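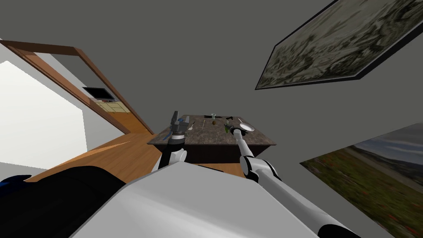
Simulação: dois braços robóticos diante de uma mesa com pequenos objetos.

Opinião | Trabalho e Tecnologia

Lá na Dellthorpe, onde preparo mesas para eventos há anos, a conversa do café agora é uma só: os robôs. O Omar Rawashdeh, meu chefe, mostrou a simulação toda animado, e eu fiquei olhando aquela garra perto do prato e pensando nas minhas costas — são 50 mesas num dia cheio, gente! Se a máquina quiser recolher talher, que recolha. O que me incomoda é outra coisa. Somos 23 na equipe e ninguém perguntou quem vai aprender a mexer no sistema, nem se isso vem com aumento. Eu quero o curso, e quero no horário de trabalho. Em fevereiro tem reunião e vou levar isso por escrito.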